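Korkska hall floor delayed again, reopening now September

Residents on Kustlow Street got the letter this morning. The Korkska community hall won't reopen this month after all – new date is September, no day given.

Flooring is the holdup. Contractor Spahić says boards came in the wrong thickness and had to go back. Replacement order is in, 3 weeks minimum. Painting is done, plumbing too.

Meanwhile 4 groups are still without a room. The choir is using the school gym, the chess club has been meeting at the library until 4 p.m. Seniors lunch is on hold, with 35 people on the list.

"We were told June, then we were told July," said Nadja Baumgartner, who runs the lunch. "I need a kitchen, thats all."

Town office says deposits for canceled bookings will be refunded in full. Forms are at the front desk, bring your reciept.

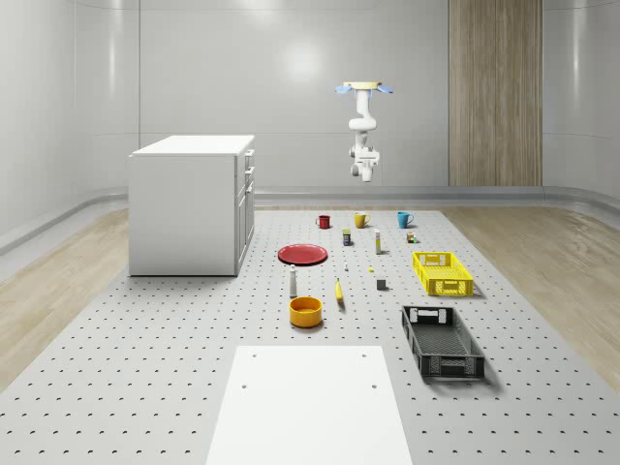
Parking changes

Lot behind the hall stays closed while the work goes on. Use the Privia store side, two-hour limit, they do ticket. Bus stop not affected.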